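My job title changed in January and the work changed with it. I used to pack small toys at Iltent. Now I spend most of a shift teaching a machine to handle them, and a couple of people have asked what that means, so I am writing it down once.

Iltent does short-run packing for toy and gift companies. The line I came from had four of us at a belt, putting figures into trays for the Lilitz sets. It was boring, but you could talk. Your hands knew the job after a week and your head was free. My wrists were bad by the second winter and I was not the only one.

The company signed up with Prineo to automate the loose-figure step. Boxes and cartons were already done by machine. Small toys were left to people because every one lands differently, and a figure lying on its side has to be picked up another way from one that is standing. So they need recordings of hands doing it, a lot of them. The target for the first stage was 1000 good takes per product.

A take is short. You start with the toys on the table, you move them the way the task sheet says, and you stop. Then you set up again. I wear gloves with a controller strapped on the back of each hand and more straps up the forearms. The chicks are the product I have done the most of, and I could draw one from memory at this point.

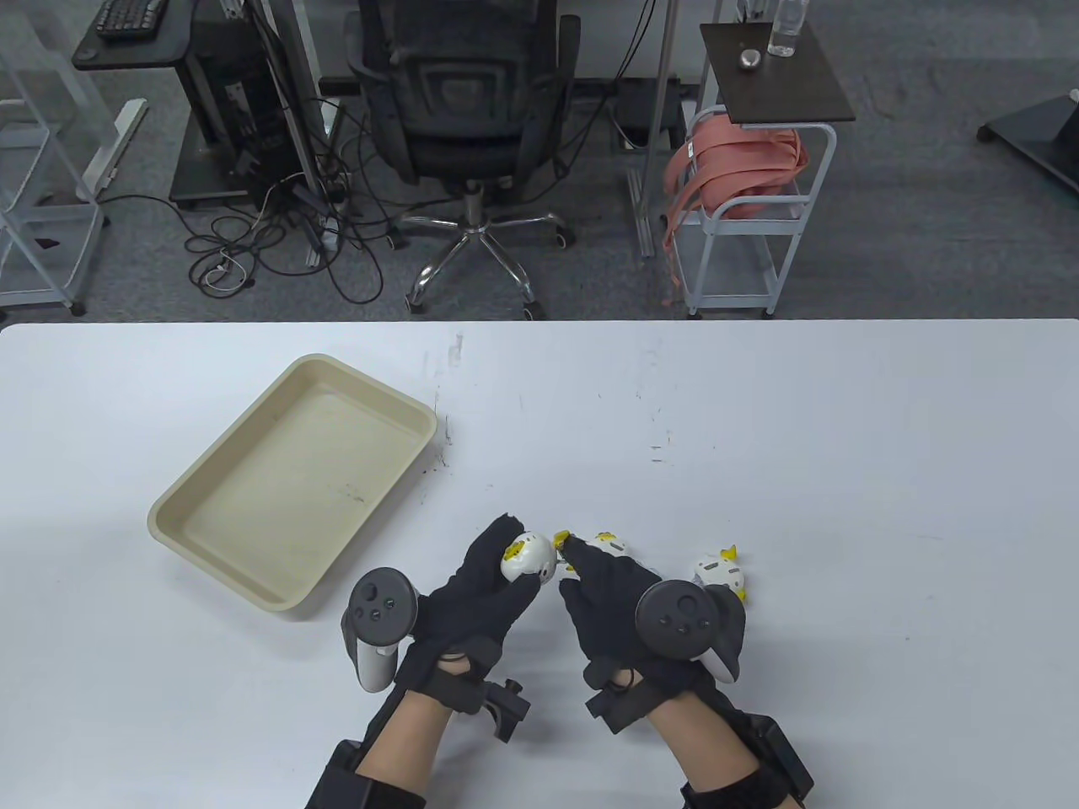
Iltent Hand Task Group -- Packing & Training Floor

We got that name when the group was split off from packing. It is on our schedule and our lockers.

The hardest part to get used to was slowing down. On the belt, fast was good. On this job a quick grab with a little flick in it is a bad take, and my first two shifts were mostly bad takes. The other thing is the talking. You can talk during setup but people tend to go quiet when they are recording, and then the quiet sort of stays.

We work in blocks of 90 minutes with a break after each. I asked for that in writing when I moved over and they agreed. The straps are lighter than they look but you feel them by the afternoon. My wrists are better than they were on the belt. My neck is worse -- I look down all day.

Pay went up a little. Of the four from my old belt, two of us moved over, one went to shipping, and one left for Koech, where they still pack by hand. She says it is the same as it was here, with worse parking.

I don't know how long the recording work lasts. The supervisor says there will be new products after the chicks and someone will have to show the machine each one. I have asked for the maintenance course in the meantime. It starts in March if enough people sign up.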